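Zutlow Cloth Kit for Dendeo grippers – README

Thank you for trying the kit, and welcome! It comes with 2 black stepped fingers, a wrist camera mount and a set of 46 cloth-handling recordings made at our Prakville bench, so you'll have something to look through while you get settled in.

Wrist view

Expect plenty of blur up close – the fingers fill the bottom of the picture, and you'll mostly be going by color, like this yellow-green cloth over the blue surface.

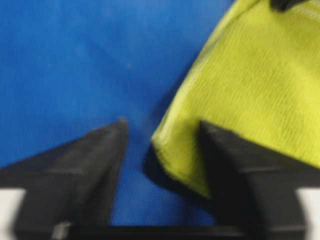

Updates

Last revised 9 June 2026. The folder layout is the same as in the April release, so your old scripts should be fine.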